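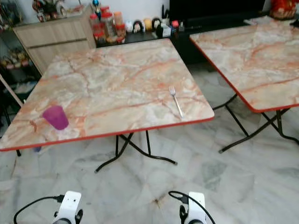
## Levelling a folding table on an uneven floor

A folding table that rocks is usually a small job to put right. Most of the time the fault is in the floor, or in a foot cap that has worn down or split. Work through the steps in order and stop when the rocking stops.

You will need:

- a spirit level (a short one is fine)
- a tape measure
- a screwdriver and a spanner to fit the leg bolts
- replacement rubber caps
- thin felt or cork pads
- masking tape and a pencil

### 1. Find out whether it is the table or the floor

Push down on each corner in turn and note which one lifts. Mark that corner with a bit of masking tape. Now turn the table a quarter turn on the same spot and push again.

If the taped corner still lifts, the fault is in the table. If a different corner lifts, the floor is out. It can be both, in which case deal with the table first.

### 2. Check the legs are fully open

Fold the table up and open it again slowly. Crossed legs should open until they meet the stop, and any catch should click home. Dried food and carpet fluff collect round the pivot and can hold one side back. Brush it out, wipe it down and add a drop of light oil. Wipe off the extra or it will end up on the floor.

### 3. Tighten the fixings

Turn the table over on a blanket. Tighten the screws that hold the frame to the top, but go gently, as chipboard tops strip easily. If a screw just spins, take it out, pack the hole with a matchstick and wood glue, and leave it overnight before putting the screw back.

The pivot bolts are different. Do them up until the side play goes, then back off slightly so the legs still fold.

### 4. Replace the foot caps

Pull off all the caps and compare them. Change the full set even if only one has gone, or you will have old and new heights together. Measure across the outside of the tube, not the old cap. On our kitchen table the Okness caps were a tight fit and needed five minutes in warm water first. The Morgan ones slid on but came off again when the table was dragged.

### 5. Pad for the floor

Stand the table where it will be used and lay the level across it both ways. Slide pads under the low foot until it reads true, then stick them to the cap.

Pads work loose on quarry tiles, so check them when you mop. If you put the table away after meals, put a pencil mark on the padded leg - it has to go back in the same place each time.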